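Hellico hand gripper pair: what you get and how I look after mine

I've been running a pair of these for a good while now, and Gaëtan Bailly asked me to turn my notes into a proper page, so this is the long version! The Hellico is a gripper you hold in your fist, one for each hand, with two flat-faced fingers that close on whatever you're picking up. You do the job yourself and the robot cell learns from it later. A spare set of fingers is 42 euros, and the whole pair comes with a 2 year guarantee (not on the fingers, mind, they count as wear parts).

Set up your table first. I like a plain white board laid flat, with the cables led away towards me so they never cross the working area. Start with something forgiving, too. A tennis ball is lovely for this, it's soft and you can see straight away if you've grabbed it badly.

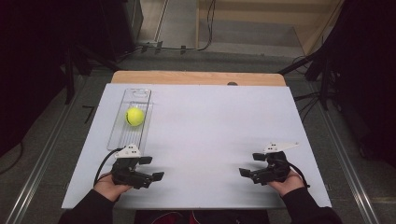 Both grippers over the board, with the ball in its clear tray.

Before a session I open each gripper all the way and look at the finger faces through its own camera. You're after big chips or a finger sitting crooked. Light scuffs are fine and I leave them alone – Odette Langlois used to sand hers and ended up with faces that weren't flat any more. Wipe them with a dry cloth and carry on.
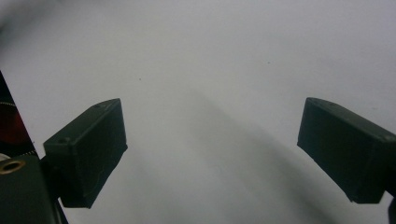

Fingers open, seen from the gripper's own camera. Scuffing like this is nothing to worry about.

Screws next. Go round them by hand with the short key from the box, snug and no more, and do it again after every 100 hours or so (I write mine on a bit of tape on the case).
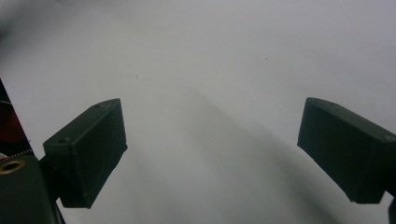 Swapping a finger takes me a few minutes, and most of that is finding the key. Undo the old one, brush out the dust, offer up the new one and nip the screws up evenly. Go gently near the brass threaded insert in the body, the little gold ring down by the left finger, because a screw started at an angle will chew it up and then you're sending the body back to us. When you've finished, open and close it slowly a few times before you plug the cable back in.

Spare fingers, keys and cables are all on the Vuklow parts list. If yours still feels stiff after a clean, write to Clotilde Moulin at the workshop and tell her which hand it is.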